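3.2 Laying out fruit before it is served

Much has been written about how families share a meal, and rather less about the quiet few minutes before it, when the fruit comes out and somebody has to decide where it goes. We have grown very fond of those minutes. In the Larthorpe sessions we kept the setting as plain as we could — white tables, one dish, one piece of fruit — so that the placing itself would have room to be noticed (Figure 3).
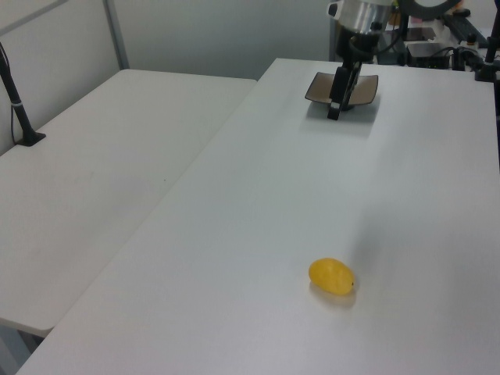

Figure 3. A yellow, mango-shaped fruit and a square dark brown plate on the white table.

Our households in Deltby had told us, at generous length and often over tea, that a plate with a raised edge feels like a proper home for fruit, whereas a flat one leaves them fretting that it will roll. Đorđević makes a similar point about bowls, and we think the comparison is a fair one, although a bowl hides the underside of the fruit and people do like to check for bruises. Of the 70 households that answered our letter, 5 said they never used a plate at all and simply left fruit on the worktop until it was wanted. We were glad to hear from them, as the earlier Caseck survey had left such homes out altogether, and we return to their habits in Section 4.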